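1/24/21

Sunday, and I've spent most of it in my dressing gown steering a pretend robot round a pretend table. Mum rang at eleven and asked was I resting. I said yes, sort of.

So, the wiring panel job. We're up to 865 good runs as of tonight, which sounds like loads until you remember what Hervé wants before he'll start the next training round. He's asked for every starting position to be covered properly this time, with the panel turned a bit one way, turned a bit the other, shoved nearer the arm, shoved further off. Fair enough. The last lot I did before Christmas were all far too alike and the thing learnt to reach for one spot on the table whether the panel was there or not (it was quite funny to watch, less funny to explain on the Monday call).

I did 66 new ones today and threw away 32. That's a rotten rate, I know! Most of the bad ones were from before lunch when the controller was lagging and I kept overshooting. You nudge, nothing happens, you nudge again, and then both nudges arrive at once and the gripper goes straight through where a terminal ought to be. I turned the router off and on, had some soup, and it was fine all afternoon. No idea if it was the router or the soup.

Also Bronura changed the lighting in the new build without saying anything, so the shadows are much longer than they were in Friday's set. I was cross for ten minutes and then decided it's probably good for us. If it only ever sees the table lit one way it'll fall to bits the first time somebody opens a blind at Nadadholm. I've put a note in the log anyway so Hervé doesn't think I've broken something.

What I'm finding hard is going slowly. I get into a rhythm and start cutting the corner on the way in, coming at the row of components from the side because it's quicker for me, and then I have to remember that whatever I do, it'll copy. All my lazy little habits, 865 times over. Eklund used to say it was like teaching a child to eat with a fork while you're starving yourself, and I thought he was being dramatic, but by four o'clock I saw what he meant.

Saved one from the afternoon batch to stick in here, because otherwise I'll look back at this winter and have no clue what I was doing all day.

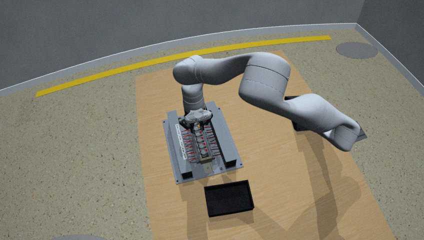

Arm over the panel, tray still empty.

I like the speckly floor. I don't know who at Ondbridge bothered making it speckly but it cheers me up, that and the yellow stripe.

Tomorrow I need to do another 140 if I'm going to be anywhere near by the end of the week, and I must label today's first, because I went to bed without doing it on Thursday and had to watch the whole lot back to work out which were which. Never again. Hervé is also on at me to write down what counts as a "good" run, as he and I don't agree on the ones where I stop halfway and have another go. I want to keep them. Real arms will fumble too, and it ought to see somebody sorting themselves out. He says it'll learn to dither. We'll end up trying it both ways, I expect, and that'll be my February gone.

Wrist is sore again. Dug out the squashy mat thing from August and put it by the keyboard. Bath now, then the end of that film.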